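Getting Dents Out of Carpet

Most advice on carpet dents promises a miracle. I doubt the steam mops, and I doubt the sprays even more. Try ice first.

1. Lay a cube in each dent and let it melt.
2. Blot with a towel after 20 minutes.
3. Lift the pile with your fingertips - gently.
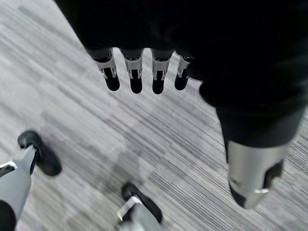 Gray striped carpet.

Vacuum once it's dry. Old dents may need a second go, and some never leave. I wouldn't pay for a "pile restorer" before then. 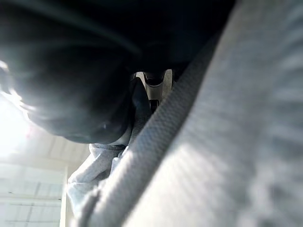
Dark fabric and light gray textured fabric.

9 comments | 25 shares
Contact Francine Friesen | Back to top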